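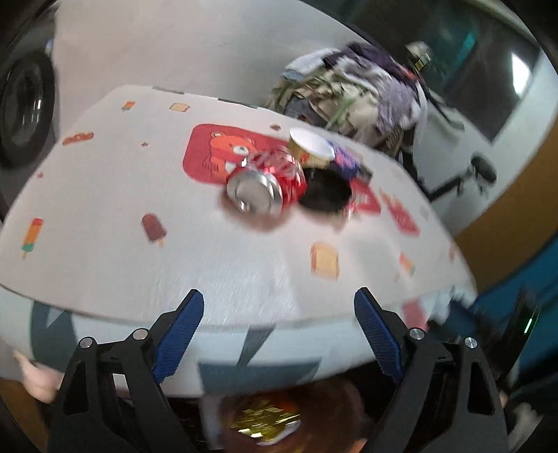

Department of Textile Care and Housekeeping, Granis College

Week 3 handout: Clearing a soft seat

Before any cushion is cleaned, the things on it must be removed. Students often want to begin with the vacuum, and this is a mistake.

Take the drink containers first. A crushed can or a tipped paper cup may still hold some liquid, so lift it level and carry it to the sink. Snack packages go next. Fold the opening closed so the crumbs stay inside.

A small mat, like the red one with the bear, is lifted by its four corners and shaken outdoors. Only then look at the cover. On a white ground with printed ice-pops and toast, a stain can hide in the colours of the print, so check the plain parts and the zigzag border separately.

Clothing piled nearby is sorted after the seat, in Tuesday's class. Please bring 50 mL of mild detergent in a closed bottle.

Questions to Úna Kavanagh.

148 views 3 comments Share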